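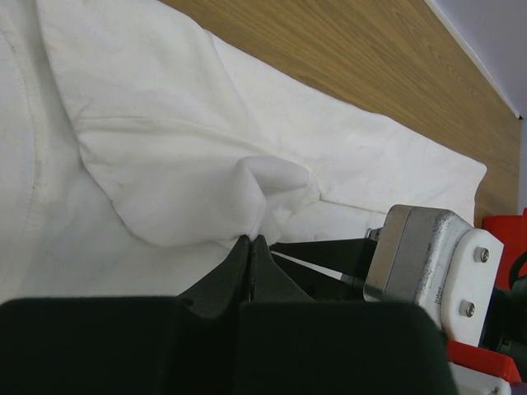
White fabric, wrinkled as usual.

Search this blog Search

I have been trying to learn to sleep on trains. I am 21 months into the project and can report that I now sleep beautifully in waiting rooms.

It started when I took the job in Ravlow and kept the apartment in Grerkanthorpe. On paper this was sensible. The rent is low, the train is direct, and 220 minutes round trip sounded like a gift of reading time. I had plans for that time. I bought a fat Russian novel and a neck pillow, and by March I had finished the neck pillow, in the sense that the seam gave out and it shed little beads all over car four.

The novel I am still on page 13 of. It's very good so far. A man has arrived at a house.

What I hadn't counted on was the 5:40 a.m. crowd. These are serious people. They have assigned seats that are not assigned, and you learn which ones by sitting in them. For my first week I sat by the window on the left side, third row, and a woman with a thermos stood in the aisle and looked at me the way you'd look at a dog on a dining chair. I moved. She has never mentioned it and I have never sat there again, although on days she's absent the seat stays empty all the way to Ravlow, like a shrine.

Then there's the heat. The operator switched us over to the new Prorkix cars last fall, and the Prorkix car has two climates. Near the doors it is October. In the middle it is the inside of a bread oven. You dress for one and get the other. I asked the conductor about this and he said the system was automatic, in the voice of a man who had been asked before and had made his peace with the word.

Ironing was the first thing to go. I used to be a person with pressed shirts, or at least a person who owned an iron and knew where it was. There's no point pressing something at five in the morning so you can fold yourself into a bread oven for close to two hours, and my iron has since been demoted to the closet shelf. The table has done better out of the arrangement, even with that small pale scuff in the middle of the wood, which I keep meaning to look up a cure for. Every remedy I've found involves either mayonnaise or a walnut, and I'm not emotionally ready for either.
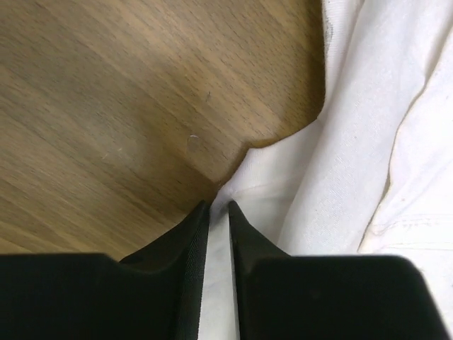
Sleeping upright is a skill, and I resent everyone who has it. The man across from me goes under before we clear the platform and wakes up exactly at Trnka, every morning, with no alarm. I've tried the window lean, the chin tuck, and the thing with the scarf. My best result was nearly 13 minutes, and I woke up with my mouth open and a teenager filming the sunrise over my head – I hope it was the sunrise. What I want at that hour is to be flat, the way that white fabric gets to be, draped over a table with nowhere to go. I did price out the sleeper upgrade they run on the long-distance line. It doesn't stop at Grerkanthorpe, and it leaves at ten at night.

People ask why I don't just move. I've looked. A one-bedroom in Ravlow was listed at 3,438 a month with "character," which on closer reading was a sink in the hallway. Trnka is cheaper, but then I'd have to get on at Trnka, where the whole platform boards through one door out of what I can only assume is tradition.

So I'm trying an eye mask next. It arrived yesterday and it smells strongly of tires. I've hung it out the window overnight and will try it on the 5:40, right side, fifth row, next to the door that doesn't close.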